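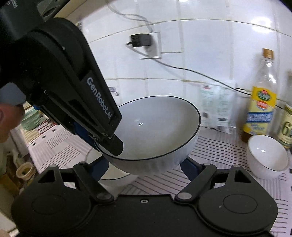
The Akpalu House shared kitchen serves the residents of the second floor and is maintained by the Residential Services Office. This gallery page records the kitchen's tableware and counter area as part of the annual household inventory, and it is intended for residents, incoming residents and staff. The large white bowl with the thin black line along its rim belongs to the serving group, the part of the collection most often requested for shared meals. Its outside carries a faint vertical rib, a useful mark when sorting it from plain white pieces in the same cupboard. The pale green plates stacked on the counter are listed separately, under everyday dishes.

About the collection

The tableware was brought together over several years from two sources. The first was the former dining room at Fasow Hall, which closed to residents in October and passed its remaining dishes to the shared kitchens. The second was a purchase made through Stondetti, the supplier that continues to provide replacement pieces. As a result, the collection does not form a matched set. White and pale green are the main colors, and residents are asked to return pieces to their own shelf by type, even where the colors differ.

The current inventory lists 581 pieces across all floors. Of these, 104 are classed as serving ware. Small bowls, plates and cups make up most of the remainder and may be used at any time without a booking.

The counter

A striped cloth is kept on the main counter, where dishes are set out and sorted. The cloth is white with thin black stripes and is changed every Monday by the Residential Services Office. Residents who find it stained before then may exchange it at the front desk. The wall behind the counter is finished in white tile with gray grout and is wiped down on the same schedule.

Bottles and packaged dry goods may stand at the back of the counter during meal preparation. After the meal, they should be returned to the owner's shelf, with the name and room number on the label. Unlabeled goods are moved to the open shelf by the door and held there for one week.

The wall socket above the counter may be used for small appliances and chargers. Cables should be kept clear of the sink and the cooking area.

Borrowing serving pieces

Large bowls and platters may be borrowed for events held in the building. Requests are made on Form 1052, available at the front desk or by mail from the office. The form asks for the date of the event, the pieces required and the name of one responsible resident. No more than 2 large bowls may be reserved under a single request – larger events should contact the office directly.

Borrowed pieces are to be washed, dried and returned by noon on the following day. Chips and cracks should be reported at the time of return. There is no charge for ordinary breakage.

Acknowledgments

The inventory was prepared by Nelu Lazăr, Household Supervisor, and reviewed by Ebenezer Mahama, Head of Residential Services. Shelf labels were supplied by Hastska Print Services. Corrections to the list will be accepted until 18th April and should be sent in writing to the office.

2 comments | 104 shares

Contact: Residential Services Office, Akpalu House, ground floor | © Akpalu House Residential Services | Back to top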